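3.2. Lo que cuentan los propietarios cuando se les deja hablar

Reconozco que llegué a este apartado con una idea bastante cuadriculada. Yo quería saber cómo elige la gente a la empresa que le arregla los canalones y la fachada, y había preparado un cuestionario precioso, con sus casillas y sus escalas (a Silvana Xavier le pareció larguísimo, y tenía razón). En Rusgate lo contestaron 45 hogares, y a la segunda tarde ya estaba claro que lo interesante venía después, con el café delante y el papel doblado encima de la mesa.

Me sorprendió muchísimo el peso del presupuesto escrito. Yo daba por hecho que todo el mundo pediría varios y los compararía, como hago yo hasta para cambiar un grifo, pero la mayoría se quedaba con el primero que llegaba a tiempo. ¡Y a tiempo quería decir antes de la siguiente lluvia! Una vecina de Istinwood me enseñó una carpeta entera con ofertas de dos inviernos distintos, todas subrayadas, y al final había contratado al yerno de su peluquera. Le salió bien, según ella, aunque el bajante de la esquina sigue goteando y ya se ha acostumbrado al cubo.

Con Morenike Jibrin discutí bastante cómo codificar estas historias. Ella prefería una sola categoría de «recomendación personal»; yo insistía en separar al conocido que ha visto la obra terminada del que solo ha oído el nombre. Nos quedamos con mi versión para las tablas y con la suya para el resumen, así que pido paciencia a quien salte de una cosa a la otra. Los casos dudosos los revisó Damilola Bashir, que no había estado en las entrevistas y nos corrigió siete.

El otro asunto es el anticipo. En Rusgate se paga una parte al firmar y casi nadie lo discute, mientras que en Istinwood (a media hora de coche, tampoco es otro planeta) la gente se pone muy seria en cuanto oye la palabra. Creo que viene de la granizada de diciembre, cuando pasaron por allí cuadrillas sin dirección fija ofreciendo reparar tejados esa misma semana. Varias familias perdieron unos 200 euros de señal. No es una fortuna, pero el disgusto se recuerda mucho mejor que la cifra, y en las entrevistas salía solo, sin que yo preguntara.

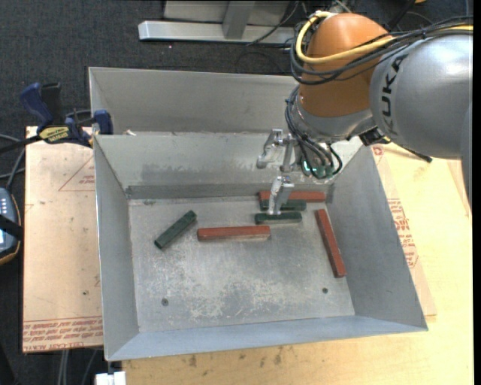

Figura 2. Bloques rojos y verdes en un recipiente de chapa gris.

También pregunté por la garantía, y aquí tengo que confesar un fallo mío: la pregunta estaba mal redactada y mezclaba la del material con la de la mano de obra. Abimbola Okonkwo me lo avisó en el piloto y yo, con las prisas, la dejé igual. Por eso no doy porcentajes. Lo que sí puedo decir es que quienes guardaban el documento lo tenían localizado enseguida, en un cajón de la cocina casi siempre, y que muy pocos lo habían leído entero antes de firmar. Uno lo leyó conmigo delante y descubrió que la limpieza anual de canalones corría de su cuenta. Dejamos la entrevista ahí y se fue a buscar la escalera.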